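Robots can fold a towel. Your laundry pile is another matter

Jul 19, 2023

VIRWOOD - Two-armed robots can now get through a small stack of towels without help, mostly. Fitted sheets, no. Socks, no. Dishes, please don't ask.

That was the word from a household chores trial at Dratach, a small automation firm that has spent 18 months trying to get a pair of table-mounted arms to do what most people do half asleep in front of the TV. The company opened its doors to visitors this week and took questions. Lots of questions.

"People want to know when they can buy one," said Hiếu Doãn, who runs the folding project. "I tell them, come back and ask me in a few years. Maybe more."

The job sounds easy. Take a towel, flatten it, fold it, put it in the bin with the rest. Trouble is cloth never lands the same way twice, and a corner tucked underneath is hard for a camera to find. Dratach says its arms have logged 2,300 towel folds since last September, counting the ones that had to be done over. 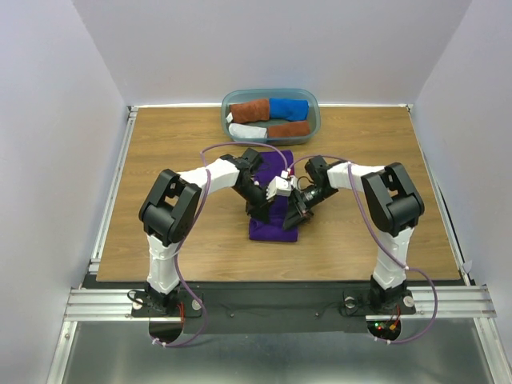
Speed is the other sore spot. A hand towel takes the arms 2 minutes on a good run. A laundry worker does the same thing in seconds, and talks on the phone while doing it. Bath towels are slower still and thick ones tend to slip.

Annick Arsenault has heard the pitch before. She manages the linen room at Niturora, a hotel laundry that sends out sheets and towels to 6 local inns, and she came to the open house with a tote bag of her own worn out washcloths. The arms managed some. One ended up on the floor.

"It's further along then I figured," she said. "But I've got carts backed up to the door by nine in the morning. I can't wait on it."

She'd be more intrested, she said, in a machine that could sort. Stained from clean, torn from good. Folding is the quick part of her day. Doãn says sorting is on the list, no date given.

Shop-floor work may come sooner. Priedītis, a packaging outfit across town, is in talks with Dratach over a setup to place folded cloths into boxes. Same size, same fabric, all day long. Much kinder to a robot than a family hamper with jeans and a kid's swimsuit balled up in it.

No price yet for any of it. No home version planned either, according to the company. Next up for the team is T-shirts, starting with short sleeves. Another open house is set for the fall, sign-up at the front desk.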